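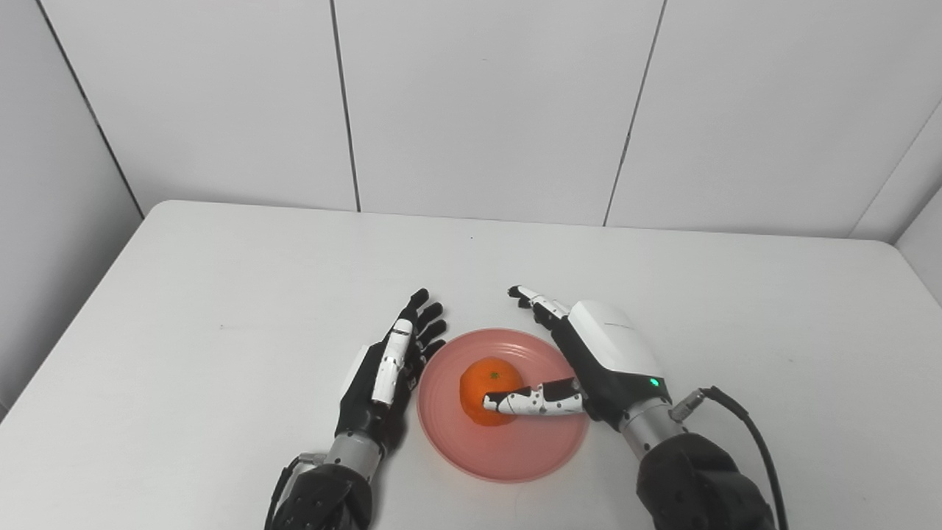 Page last changed: December

About Rathjen

Rathjen is a small tableware maker in Flivier. We make plates and bowls for school cafeterias, day care centers and home kitchens, and we sell them through our shop on the ground floor and by mail.

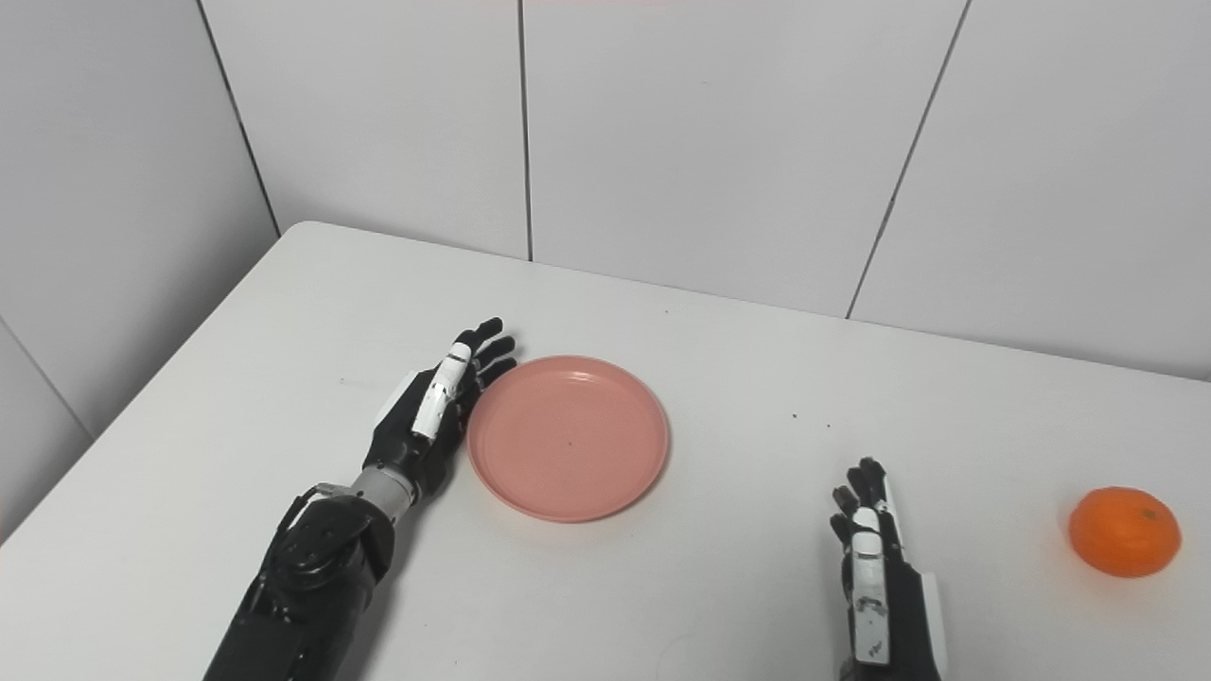

Our plates are sold under the name Dovon. We began with 4 colors and dropped the ones that didn't sell. The pink has stayed in the range, with the same raised rim and flat base. Loltik, our line of bowls, came later and is made in 2 sizes.

Plates ship in packs of 10. Schools can order single replacements at the pack price. The shop closes at 4 p.m., and orders that reach us by then are packed the next working day.

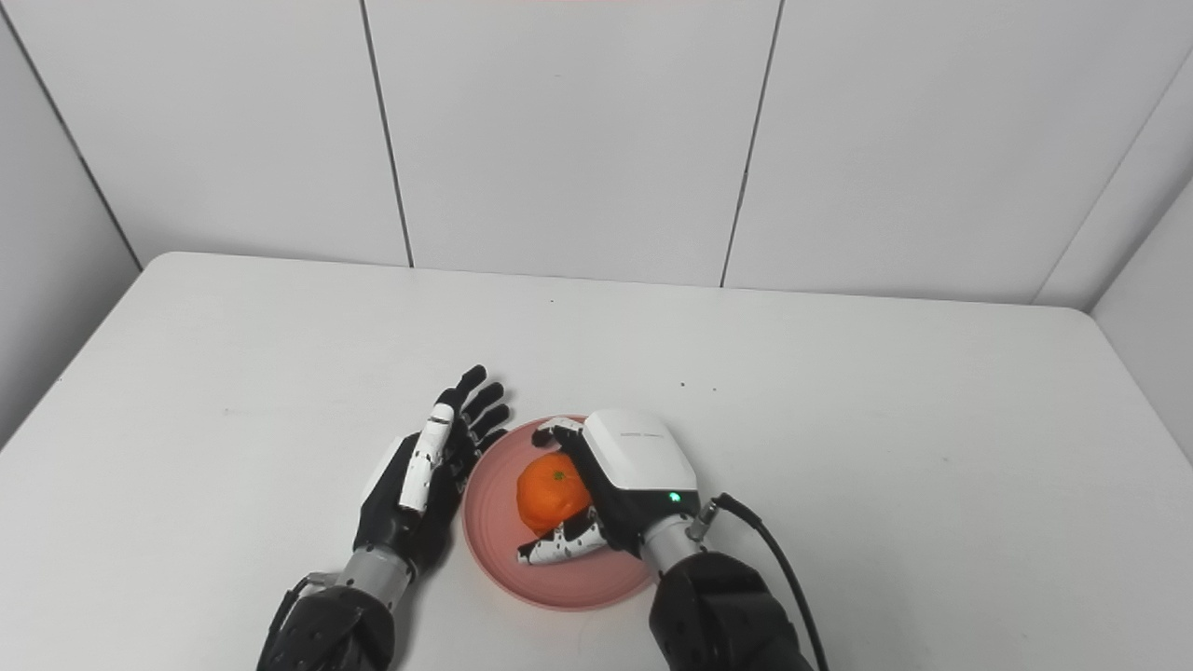
Pink plate with a mandarin

For samples or a price list, write to the office or stop by the shop.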